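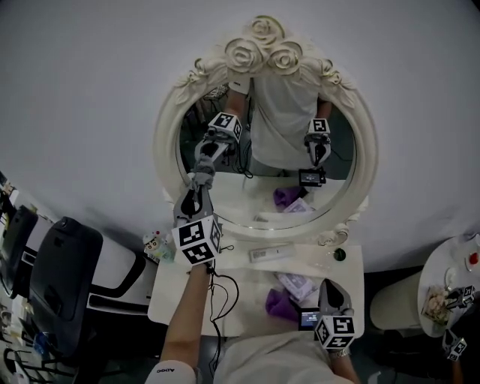
Both grippers up at the dressing table, purple cloth in the middle.

Keeping the Kamer pair alive

I was asked to write a few paragraphs on what I do all day, which made me laugh a bit, as most of it is wiping things. But the Kamer pair (the two hand-held grippers that live at the dressing table station) have had a busy September and a proper strip-down at the end of it, so I'm going to tell you about that instead, and you can skip to the canteen news if it gets too much.

We're up to 3392 recordings from the pair now. That's a lot of opening and closing for two tools that get picked up and put down all day by people of every hand size. The arms that will learn from it all get plenty of attention, and quite right too, but the grippers do the donkey work first, and if they're even slightly off then everything after them is slightly off as well.

So, the cubes. Each gripper has a white cube at the back with the black square patterns on its faces, and the tracking works out where the hand is from those patterns. You'd think a cube would be the least fussy part of the whole thing. It isn't! Fingers go on them. Hand cream goes on them. I once found biscuit. A smear in the wrong spot and the position starts to jitter, only by a hair, and you don't notice until somebody is going through the files later with a face like thunder. I wipe the cubes down before the first session and again after lunch, dry cloth first, then a very slightly damp one, and I look at each face under the lamp for lifting corners. A lifting corner is worse than a dirty one. The pattern isn't flat any more and you can't wipe that off, so the face gets replaced and the gripper goes back through calibration, which eats most of an hour.

Please, if you're carrying a gripper across the hall, hold it by the body. I know the cube looks like a handle. Everyone thinks the cube looks like a handle.

The second thing is cables. They're thin and black and they hang down in loops from the tool, and at a station like the dressing table, with its small packets and bits of cloth all over the top, they find something to catch on sooner or later. We've tried them short and we've tried them long. Short is tidy but tugs at the wrist as soon as you reach for the back of the table, and then people start reaching in a stiff, odd way and the recording is full of stiff, odd reaching. Long gives you freedom and a lapful of spaghetti. Marek Charvát and I went round and round on this and ended up at 158 centimetres from the tool to the first clip, measured with the arm out straight, and that's where it's staying until one of us finds something better (he's already muttering about clips on the sleeve).

What wears out first is where the cable goes into the body. It gets bent there every time the wrist turns over. Last month the left one began dropping out, just for a blink, perhaps twice in a morning, and never while I was standing there, of course. I swapped the lead and it still did it. I swapped the port at the other end and it still did it. In the end I sat at the bench with the lid off, waggling the cable with one hand and watching the readout with my chin practically on the table, and found the little retaining screw inside had backed out by half a turn. Half a turn! Two days of my life. It's been done up again with a dab of thread lock and I've marked it with a paint pen, so now you can see at a glance whether it's moved.

While the lid was off I did everything else too.

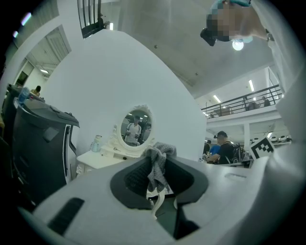 Urneck Station Support, Dendell Hall

The fingers came off both tools and went in the tray to be cleaned. Cloth is hard on fingers, much harder than boxes or bottles. You get fluff in the hinge, and anything knitted sheds like a cat, and after a few days of folding and scrunching there's a little grey felt cushion packed in behind the moving part. It doesn't stop the gripper closing. It just stops it closing all the way, so the tool reports a gap when the fingers look shut to you and me. I pick the fluff out with a wooden cocktail stick, never metal, and then blow the rest through with the hand bulb. Compressed air is quicker but it drives the fluff further in, and I've only had to learn that one the once.

Then the closing check. I shut the fingers on nothing and write down the reading, then on the thin gauge, then the thick one, 10 times each. If the readings wander I clean it again before I touch any settings. Nerys Maddocks taught me that when I started and she was very firm about it: cleaning first, screwdriver second, laptop last. I'd have it on a mug. The right-hand tool was spot on this time. The left one had drifted, not by much, and it came back after a second go with the cocktail stick, so no laptop needed and I was very pleased with myself.

The lens is the bit people forget. The camera on the gripper sees whatever the tool is pointed at, and as the tool gets turned about it also gets the ceiling lights, the balcony, and whichever of us is leaning over at the time. None of that bothers the software especially, but the lens does have to be clean, and it has to be sitting square. I check it by holding the tool up to the printed chart at the bench and seeing whether the corners look equally sharp. If one side has gone soft, it's a fingerprint nine times out of ten. The tenth time the mount has had a knock. We had a knocked mount in the summer and I'm told there were 109 recordings with a tilt in them before anybody spotted it. They could be corrected afterwards, thank goodness, but I wasn't popular that week, and the chart check has been daily ever since.

(There was a fashion for a while for checking the lens by pulling faces into it. It works quite well, but use the chart.)

A word on the little side screen as well. It's there so you can glance down and see that something is being recorded and the picture looks sane. It isn't there to steer by. I can always tell in playback when someone's been working from the screen, the hands go hesitant and everything happens twice as slowly. Look at the table! Look at the thing you're picking up. And if the screen goes black, stop and shout for one of us, don't give it a tap. The connector behind it is tiny and I've replaced it once already with tweezers and a great deal of bad language.

The new finger pads from Lebrun arrived, by the way. They're softer than the old ones and a shade thicker, so they change the closing reading, and I don't want a pair going on one tool and not the other. They'll go on both on Friday afternoon, after the last session, and I'll redo the full set of readings with the gauges before anyone uses them. If you're on the early slot after that, you'll probably find that cloth feels grippier and you don't need to squeeze as hard. Do tell me if it feels wrong. People are very polite and say nothing and then I find out from a note in the log weeks later.

Which brings me to the log. Marek has moved it from the shared sheet to a proper paper book that stays at the station, and before you groan, it's been much better. People write in it. They never wrote in the sheet. We've had "left one clicks when cold" and "cube loose???" and a rather nice drawing of a hedgehog, and the first two led me straight to things that needed doing. The click was a dry pivot. The cube was loose, three question marks and all, and one of its screws had gone altogether, and if anyone treads on a very small black screw please pop it in an envelope for me.

End of session, then, so it's all in one place. Fingers open when you put them away, as the springs don't like being left squeezed. Cables in big loose loops over the hook, never wound round the body of the tool. Cubes facing the wall so that passing elbows don't get them. Batteries in the charger if the light's gone amber, and if you're not sure whether it's amber or green (I can't always tell either, under those ceiling lights), charge it anyway.

The next full strip-down will be when we've run the new pads for a few weeks. I'll do it over two mornings this time and one gripper at a time, with Nerys on the second bench, and anyone who'd like to watch or have a go with the cocktail stick is very welcome. Bring your reading glasses if you use them. Those screws are minute.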